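Workshop Tips: Setting Up the Sarkon Two-Arm Bench Kit for Small Parts

Category: Workshop > Bench automation > Kit notes

Last updated: July

The Sarkon bench kit is sold by Drandside as two arms, two parallel grippers, a controller box and a bag of mounting hardware. The printed guide covers bolting down and first power-up well enough. It says very little about the bench itself, and most of the trouble with small parts comes from the bench. The tips below come from three months of use on light sorting and case-loading work. The kit was bought at the normal price.

Before you buy

Measure the bench depth first. Each base plate needs a solid edge to clamp to, and the plates supplied will not fit an edge thicker than 3 inches. A folding table is too soft. Both arms moving at once will rock it, and positions taught in the morning will be off by lunch.

Check the shipping weight. Our order came in two cartons on one pallet, and the driver would not bring it past the door. Drandside offers inside delivery, but it has to be added before payment.

The finger pads are a separate item. The bare fingers work on cardboard and cloth. On glossy plastic they slip unless the grip force goes up, and high force marks the plastic. Order the pads with the kit.

Mounting

Set the bases on the near side of the bench with the arms reaching away from you. Torque the base bolts twice: once when fitted, again after the first full day. Ours had all moved by a small amount.

Leave enough room between the bases for a hand and a hex key. You will need to get in there.

Wipe the arms down with a barely damp cloth once a week. Cardboard dust sticks to the metal and collects around the joints. No solvent on the black housings – the Sarkon guide warns against it, and the finish on our test patch went dull.

Covering the bench

Skip rubber matting. It grabs the edge of a part when the fingers close low, and the part tips. Flat cardboard is better. It is cheap, it gives a little when a finger touches down, and a pale sheet makes a dropped part easy to find unless the part is also pale.

Tape the underside only. Tape on top lifts at the corners and catches cables. If one sheet will not cover the bench, run the seam crosswise behind the working area. A seam under the pick point will catch a fingertip sooner or later.

Replace the sheets when they start to dent. A dent changes the height of a part enough to spoil a low grip.

Cables

Each wrist cable needs a free loop. Too short and it pulls at full reach; too long and it sweeps parts off the bench. Move the arm by hand to its farthest working point, add one hand width of slack, and tie the cable there with hook-and-loop tape. Zip ties are a mistake at this stage. You will move the tie point several times in the first week.

Run the loop on the outer side of the arm where the job allows it. Where it has to cross in front, keep stands and trays clear of its path and run the whole cycle slowly once to check.

Bins and stands

A bin with sloped sides is easier to work with than a straight one. The fingers can come in at an angle without touching the rim. Pick a strong color that does not match the parts. We use the small open bin from Kistberg, and a heavier one would be better, as it slides when bumped. A strip of double-sided tape fixes that.

Do not fill a bin deep. One layer of parts, with gaps, gives far fewer missed grips than a heap.

Very small parts should not be picked from a flat surface at all if it can be avoided. Put them on a raised stand with a sloped top so the fingers can get under and around them. Anything angled and steady will do. Duggan sells a set of blocks for this purpose, but an offcut with a beveled face does the same job.

Handling lidded cases

Earbud cases are a fair test of the kit. They are light and glossy, and the lid has to stay open while the buds go in. Three settings matter:

Grip point. Take the case near one end and leave the opening clear. A grip across the middle gets in the way of the second arm.

Grip force. Start at 16 on the controller scale and go up one step at a time until the case stops turning. With pads fitted we settled at 18. Higher than that, the lid began to bind on the hinge.

Approach. Bring the second arm in from the opposite side at the same height, at reduced speed.

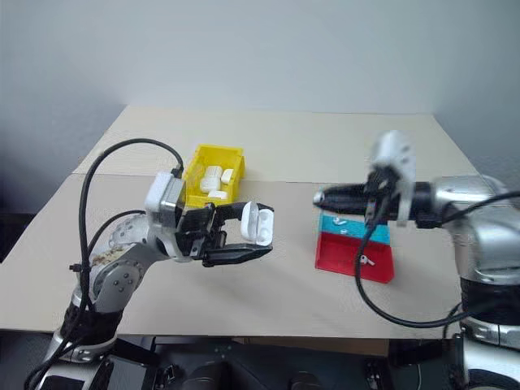 Loading order matters more than speed. Hold the case still and let the other arm do the traveling. If both arms correct their position at the same time, small errors add up and the bud lands on the rim of the case. Lock the holding arm in the controller before the loading arm starts its final move, and release it after the loading arm has backed away.

Left and right buds need different approach angles. Teach them as two separate moves with clear names. Copying one and flipping it in the software saved no time, as every point had to be corrected by hand.

We logged 528 cycles on one program before the fingertips needed cleaning. A wipe with plain water and a dry cloth brought the grip back to normal.

Verdict

The arms are well made and hold their position on a stiff bench. The guide is thin, the pads should be in the box, and the base bolts need watching. For light, repeated work with small parts the kit is worth the price, provided you allow a week for the bench, the cables and the teaching. For one-off jobs, hands are faster.

Drandside stocks spare pads and fingers. Wrist cables are ordered from Sarkon and took 18 days to reach us, so keep one on the shelf.

Contact | Copyright, all rights reserved | Back to top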